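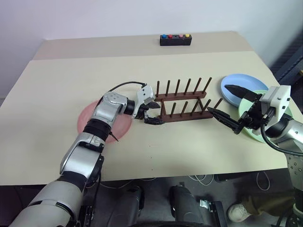 In praise of the peg rack

I've been meaning to write about plate racks since February, when our old wire one finally rusted through at the bottom and left orange rings all over the worktop. I know, I know, thrilling stuff. But I do 16 plates on a normal day once everyone's been in and out, so I've got opinions!

The one I like is dark brown wood with two rails and a line of upright round pegs along each, six at the back and six at the front. You slot the plates in between and they stand up on their own. No cutlery pot, no clip-on mug thing, no tray underneath that goes slimy if you forget about it for a weekend.

I set it at a slant across the table, which Siebe can't bear. He wants everything square to the wall. I find my hand goes in more easily on the diagonal, and I'm the one doing the plates, so the slant stays.

The plates are the coloured ones, pink, light blue and pale green. I do love them. I'd had my eye on a white set from Peñalver for ages, but then I saw the price and went and had a cup of tea instead. The pale green is my favourite, especially with toast on it. The pink gets used most, mainly by Kanchan, who has claimed it as hers whenever she comes round (she once ate soup off it sooner than take the blue).

A few things I've picked up. Put the back plates in first or you'll be reaching over the front ones. Give the pegs a wiggle now and then, as the ones at the right-hand end of the front rail lean outwards a bit. And wipe the tabletop before you start! Ours is beige and every little speck shows up on it.

Somebody asked in the comments last time whether wood goes mouldy. Mine hasn't, but I do stand it by the window overnight and rub a bit of oil in when it looks thirsty. If yours has gone black at the joints, try a stiff brush and some bicarb before you chuck it.

Next up is the drawer of lids. I've found 74 so far and I'm not at the back yet.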